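The Odds and Ends Table: A Small Gallery

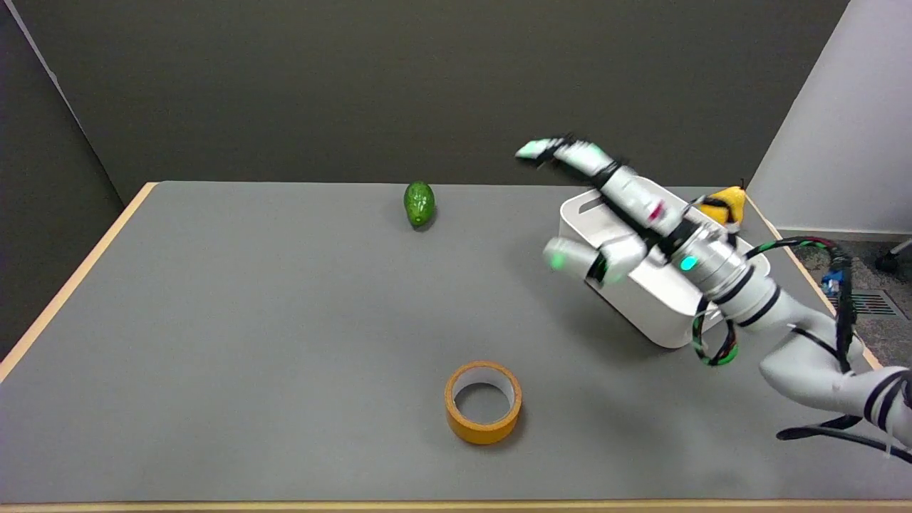 Words and pictures: Defne Karaca | Filed under Desk Life | June | 7 comments

I have a soft spot for tables in the middle of being sorted out. Give me a spotless desk and I'll admire it for a second and move on – give me one with fruit and tape on it and I'll stand there all afternoon! So when I started this little gallery of ordinary work corners, the gray table was always going to go first.

An avocado, a pear, a roll of orange tape and a white plastic box. I love this mix so much. It's half grocery run, half mailroom, and the colors do all the work against that plain gray top (I'd never have put orange next to avocado green on purpose, and now I want a cushion in exactly those two).

The avocado gets the spot near the back, standing up on its round end like it's waiting for a bus. I can never get mine to do that. Mine roll, usually toward the floor, usually when I'm on the phone. Look at that bumpy skin, too.

The tape is lying flat toward the front, so you look right through the ring to the table. Ita Brophy wrote to me after the last gallery to say she keeps hers on a hook by the door, and has done for years, and I've tried it and I keep forgetting the hook exists. Flat on the table is where mine lives now.

The pear is tucked in behind the box with its little dark stem poking up, and it took me a moment to spot it. A pear that shy deserves to be lunch.

And the box! Plain white plastic with a slot in the rim, tipped over a bit so the open top faces up and left. I'm a big believer in one box per table. Everything that has no home goes in at the end of the day, and you deal with it in the morning over coffee – or you don't, and it waits for you.

I'm fond of the pale wooden edging as well. Gray on its own can feel a bit like a waiting room, and that thin strip of wood warms it right up, especially with the dark partition behind.

Barış Kurtuluş has promised me his sewing table for the next page, buttons and all. If you have a corner you'd like to share, messy or tidy, leave a note in the comments and I'll get back to you by the end of June.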